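A Conversation about Screws, Cables and Patience

When I came to the workroom at Larker in July, Wai-kit Lam was lying with one shoulder under the table of his robot cell and turning a leveling foot by hand. He asked me to wait. I waited, and after some minutes he came up with a spirit level and a dirty sleeve, and we could begin.

Lam has looked after the same cell for four years. The arm is a Toveck, the smaller model, and it has now 3,000 hours on its counter. The task it is used for sounds simple: pick up a small peg, bring it to a hole, put it in. Before he took this job, he repaired packaging machines in Kirberg, and he told me that he still thinks like a packaging man.

"In packaging, the machine stops and everybody shouts," he said. "In this room the machine does not stop. It becomes a little bit worse each week, very politely, and you have to notice it yourself."

I asked what he means by a little bit worse. He took a notebook from the shelf, a thick one with 104 pages, almost full. In it are the results of his reference check. Every morning before eight the arm goes down to the same point on the table, and he measures the gap under the tip with a feeler gauge. He writes the number, the room temperature, and one word about the sound. The words are mostly "normal". In one week of last winter they are "normal", "normal", "dry", "dry", "bad".

"The bad was the second joint," he explained. "I had read this manual many times and it says nothing about a dry sound. But I have heard it on other machines. I took off the cover and there was dust from the old belt. I cleaned it, I changed the belt, and the next morning I could write normal again. I was quite happy that day."

The belt was a cheap part. The work was two hours, and then most of one day for calibration. This proportion, he said, surprises new people. They think that repair is the part with the screwdriver. For him the screwdriver is the short part, and the long part is to make the machine know again where it is.

He has a fixed order for this. First the table, because an arm which is calibrated to a crooked table must be calibrated again. Then the base screws, tightened crosswise. Then the joints from the bottom to the top, then the gripper, and at the end the camera at the wrist. When I asked if one can change the order, he was silent for a moment.

"You can," he said. "I did it one time. I did the gripper first, because a colleague needed it. Then I did the base and the gripper was wrong. So I did it twice, and the colleague waited longer."

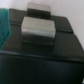
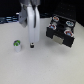

First picture: the two metallic blocks on the dark padded top. Second picture: the arm with the black peg at its tip, the cup on the left and the black block with four holes on the right.

We talked a long time about cables. According to Lam, more than half of his repairs are cable repairs, although people prefer to blame the software. A cable that runs along an arm is bent with each movement, always in the same place. The copper inside breaks one strand after the other, and during this time the fault comes and goes.

"A cable which is broken is a good cable," he said, and he laughed. "You find it in five minutes. The cable which is almost broken can cost you a week."

His method is old. He moves the arm slowly to the end of its range, holds the cable between two fingers, and bends it a little while he looks at the signal. If the signal jumps, he marks the place with tape. He replaces a cable after 900 hours also when it shows no fault, and he puts the old one in a box with a red cross on it, so that it does not come back. Before he had the red cross, it came back two times.

The ties that hold the cable are another subject on which he has a strong opinion. He does not like them tight. A tie must hold the cable, he says, as you hold the hand of a child on the street, and it must never be placed directly at the bend. He leaves a loop at each joint, wide enough for two fingers.

Is the gripper more difficult? Not difficult, he answered, only ungrateful. The contact surfaces wear, and they wear not equally. When one side is thinner than the other, the peg sits a bit inclined, and then it touches the rim of the hole and goes no further. Somebody who sees this will usually begin to correct the position in the program. Lam begins with a caliper. He gets his spare fingers from Balogun, a small workshop which cuts them in batches, and he measures each new one before he accepts it. From the last batch he sent two back.

"They were not angry," he said. "I think they know me now."

Then the grease. He uses little of it, and he wipes the old grease away completely before he puts the new. He changes it at every 700 hours, earlier in a dry winter. He showed me the tube, and also the place where a former colleague had pressed in much too much, so that it came out at the seal and collected dust. It took him a whole afternoon with cotton sticks to clean it.

Toward the end I wanted to know what he would advise to a person who gets such a cell for the first time. He thought about it while he was putting the feeler gauge back into its case.

"Buy a good level. Write down the first numbers, on the first day, when everything is new. People do this later, when there is already a problem, and then they have nothing to compare. And listen to it with the radio off."

He looked at the clock. The afternoon run was planned for two, and the fourth foot of the table was still not right. He asked if I could hold the lamp.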